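筷子、勺子和叉子：餐具是怎么回家的

吃完饭，桌上会留下一堆东西：碗、盘子、勺子、筷子，有时候还有叉子。碗和盘子可以一个一个摞起来，勺子和筷子不行。它们又细又长，放到哪里都会滚，会滑，会互相压住。所以很多人家里都有一个专门放筷子的筒，叫筷子筒，也叫筷笼。

这篇文章讲的就是这些又细又长的东西。它们是什么做的，为什么长成那个样子，洗完以后应该放在哪里，你又可以怎么帮忙。

一、先认识它们

勺子有两部分。前面凹下去的地方叫勺头，用来盛东西。后面长长的一根叫勺柄，用来拿。勺头有深有浅。喝汤的勺子深一些，吃饭的勺子浅一些。给小宝宝用的勺子往往是软的，勺头也小，因为小宝宝的嘴巴小，牙龈也很嫩。

叉子前面分成几根，每一根叫一个叉齿。叉齿可以扎住食物，比如一块瓜或者一块土豆。叉齿之间有缝，汤会从缝里漏下去，所以没有人用叉子喝汤。

筷子是两根一样长的小棍。一根不叫一双，两根才叫一双。中国的筷子大多上面方、下面圆。上面是方的，放在桌上就不容易滚走。下面是圆的，放进嘴里不会刮嘴。有的筷子两头一样粗，有的一头细一头粗，细的那一头夹菜，粗的那一头拿在手里。

有些筷子上会涂一圈颜色，或者刻几个字、几朵花。这样做好看，也方便找到另外一根。一家人如果用几种不同的筷子，颜色就很有用。

二、它们是什么做的

做餐具的材料有好几种，每一种摸起来都不一样。

竹子。竹子长得很快，又直又硬，劈开以后可以做成细长的小棍。竹筷子很轻，夹面条不容易滑。

木头。木筷子摸上去比较暖。木头里面有很细很细的孔，会吸水。吸了水又不晾干，时间长了就会发霉。竹子也会这样。

金属。很多勺子和叉子是不锈钢做的。不锈钢不容易生锈，也摔不碎，可是会传热。把一把金属勺子放在热汤里，过一会儿再去拿，勺柄可能会烫手。

塑料。塑料勺子轻，颜色多，有的还能透光。但是塑料怕热，不能靠近炉火。用得久了，上面会有细细的划痕，划痕里容易藏脏东西。

陶瓷。很多人家喝汤用白色的瓷勺。瓷勺很结实，但是掉在地上会碎，碎片很锋利，不能用手去捡，要叫大人来。

你可以做一个小实验。准备一根竹筷子、一把金属勺子和一把塑料勺子，请大人倒一杯温水，水不要太烫。把三样东西一起放进去，等一会儿，再摸一摸露在水面外的那一截。你会发现金属勺子最先变暖，竹筷子和塑料勺子变得慢得多。炒菜用的铲子常常装着木头柄，道理是一样的。

三、为什么要分开放

先想一想，如果把所有的餐具都扔进一个大抽屉，会怎么样？

第一个问题是找不到。你想拿一双筷子，先摸到一根，再去找另外一根，可能要翻很久，翻到的可能还不是一样长的。两根不一样长的筷子也能夹菜，只是夹起来别扭。

第二个问题是会扎手。叉子的齿朝外，手伸进去的时候不一定看得见。大人会把刀单独放在一个地方，小朋友不要去拿。

第三个问题是不干净。你的手在抽屉里翻来翻去，会碰到很多勺头和筷子尖，这些都是要放进嘴里的地方。

所以要分类。分类就是把一样的东西放在一起。餐具可以按用处分：筷子一组，勺子一组，叉子一组。也可以按材料分：竹子和木头的一组，金属的一组，塑料的一组。两种办法都可以，一家人用同一种就行。如果爸爸按用处分，你按材料分，过两天就又乱了。

四、洗完以后往哪里放

洗好的餐具上面有水，先把水甩掉，再拿到通风的地方。窗台边就不错，那里有风，白天还有光。很多人家先在台子上铺一块布，把洗过的餐具摊在布上，布会吸走一部分水，然后再一根一根收起来。

收筷子的时候，把它们竖着插进筷子筒。竖着放，水会往下流，所以筷子筒的底部最好有小孔，下面再垫一个小盘子接水。如果筒底没有孔，水就积在里面，筷子的下半截一直泡着，竹子和木头很快就会变黑。

筒里不要塞得太满。筷子和筷子之间要有空隙，风才能吹进去。 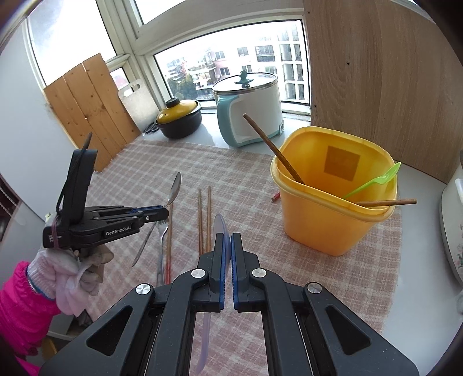 布上的餐具和筒里的筷子
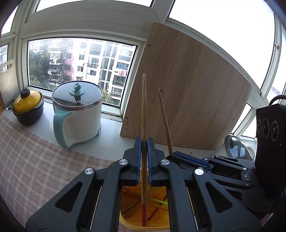
Bit-na Kong读完以后写信来说，她家的筷子是扁的，用不锈钢做，放在抽屉里，从来不放进筒里。她还说，她家每个座位前都摆一把长柄勺子和一双筷子，吃米饭和喝汤用勺子，夹菜才用筷子。她问：“金属筷子也要竖着晾吗？”

金属筷子不吸水，横着放、竖着放都可以。不过放进抽屉以前，最好用干净的布擦干。抽屉里不通风，水留在里面，别的东西也会跟着受潮。

她说的扁筷子也很有意思。各个地方的筷子长得不太一样。中国的筷子比较长，大家围着桌子吃饭，菜放在中间，筷子长一点才够得着。日本的筷子短一些，前面很尖，挑鱼刺方便。韩国人常用金属筷子，很多是扁的，放在桌上不会滚。

五、头朝上还是头朝下

放筷子的时候，细的一头是朝上还是朝下？

这件事大人们也常常意见不同。

有的人说应该朝上。细的一头要夹菜，要进嘴，朝上就不会碰到筒底的水，也干得快。

有的人说应该朝下。如果细的一头朝上，每次拿筷子的时候，手都会摸到要进嘴的那一头。而且上面容易落灰。

两边说的都有道理。如果你家的筒底有孔，又经常清洗，细的一头可以朝下，拿的时候捏住粗的一头。如果筒底容易积水，那就让细的一头朝上，拿之前把手洗干净，尽量捏中间。不管哪一种，同一个筒里的筷子最好方向一样。

勺子一般是勺头朝上插。勺头比较宽，朝下放会卡住，勺头里还会留水。叉子朝上放的时候要小心，别把脸凑得太近。家里如果有很小的弟弟妹妹，叉子最好收到他们够不着的地方。

六、你可以怎么帮忙

六岁左右的小朋友就可以试着收餐具了。下面是做法。

先洗手，擦干。

把布上的餐具看一遍，有没有还粘着饭粒的？有的话挑出来，放回水池。

再按种类分开。筷子放左边，勺子放中间，叉子放右边。塑料的和金属的也可以分开。

接着给筷子找伴。看长短，看颜色，看花纹，一样的两根放在一起。如果最后剩下一根，不要扔，另外一根可能还在水池里，或者掉到桌子下面去了。

找好了伴，就一双一双插进筒里。手拿粗的那一头，慢慢放下去，不要从高处往下丢。丢下去会弹出来，也会把别的筷子撞歪。

最后把布拿起来抖一抖，挂好晾干。湿布不要团成一团。

如果你个子不够高，够不到台子，就请大人把筒拿到矮一点的桌子上。不要爬到椅子上去够，也不要趴在窗台边上。灶台上的锅和插着电的壶都不要碰。

七、筷子筒也要洗

很多人天天洗筷子，却忘了洗筒。筒底黑黑滑滑的东西就是积下来的脏水和霉。一个星期洗一次比较好，夏天天气热，可以多洗一次。

洗的时候把筷子全部拿出来，用长柄刷子刷里面，特别是底部和角落。刷完用清水冲，倒过来放，等它全干了再把筷子放回去。

塑料的筒轻，好洗，不怕摔。陶瓷的筒重，不容易倒，可是摔了会碎。铁丝编的筒最通风，不过网眼太大的话，细的那一头会从洞里戳出来。

筷子自己也有用旧的时候。如果看到下面这些样子，就告诉大人该换了：

筷子上有黑点，洗不掉。

筷子弯了，两根合不拢。

表面裂了，或者起了毛刺。

闻起来有酸味。

换下来的旧筷子还有用处。洗净晒干以后，可以插在花盆里，给小豆苗当支架，也可以用来做手工。只是不要再用来吃饭，免得和新筷子混在一起，可以在上面画一道记号。

八、几个词

餐具：吃饭用的工具，比如碗、盘、勺、筷、叉。

筷子筒：竖着放筷子的容器，有的底部有孔，有的侧面也有孔。

沥水：让水自己往下流走。

通风：空气可以流来流去。

受潮：东西吸了空气里或者旁边的水，变得有点湿。

毛刺：竹子或者木头表面翘起来的小细丝，会扎手，也会扎嘴。

九、回家试一试

晚饭以后，去看看你家的筷子放在哪里。是筒里，抽屉里，还是盒子里？筒底有没有孔？细的一头朝上还是朝下？问问家里的大人为什么这样放。

再找找家里最长的筷子。它多半是炒菜或者捞面用的，比吃饭的筷子长，这样手可以离热锅远一点。把它和你自己的筷子并排放在桌上，两头对齐，看看长出来多少。量完以后记得洗一洗，擦干，放回原来的地方。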